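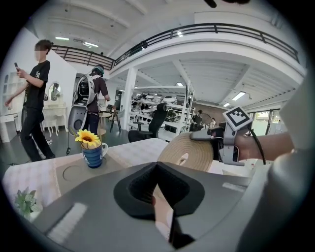 Clarnasero Household Reuse Scheme
Interim report to the Skustis Fund
Submitted by Delali Owusu, Scheme Manager, 2022-11-27

Purpose of this report

This report covers the period from June to the date above and is submitted under the terms of the second-year award. It sets out the work carried out, the money spent and the matters on which the Fund's agreement is sought.

Collections and deliveries

The scheme collected 2,689 household items in the period, against a target for the full year of 4,000. Bedding, small tables and kitchenware made up most of the total. Deliveries were made to 151 households, most of them referred by housing officers. Requests for beds and cookers continue to exceed supply, and the waiting list for both was closed to new names for part of the period.
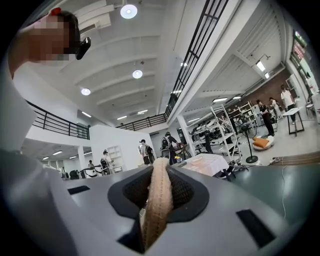 Beige item with a woven or knitted surface and a lengthwise seam.

The store at Ikonen Road is now fully shelved. Damp was found along the rear wall during the works and the landlord has agreed to meet the cost of treatment. Soft furnishings are being kept on the upper level until this has been done.

Transport

The second van came into service later than planned. The hire agreement with Flollov was extended to cover the gap,

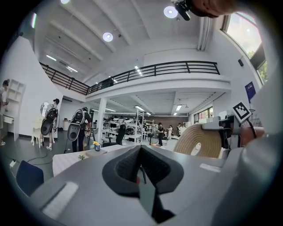
and the added cost has been met from the contingency line. Fuel remains the largest single pressure on the budget. Rounds in the northern villages have been moved to alternate weeks — a change that most referring bodies have accepted, although two have asked for it to be reviewed in the spring.

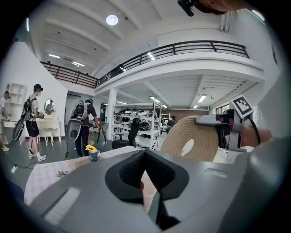

Page 2

Finance

Spending to date stands at 90 per cent of the profiled amount. The underspend relates to the post of stores assistant, which was vacant for nine weeks and has now been filled.

Matters for agreement

The Fund is asked to approve the carrying forward of the unspent salary sum into the transport budget, and to confirm the date by which the year-end accounts are required. A revised budget is attached as Annex A.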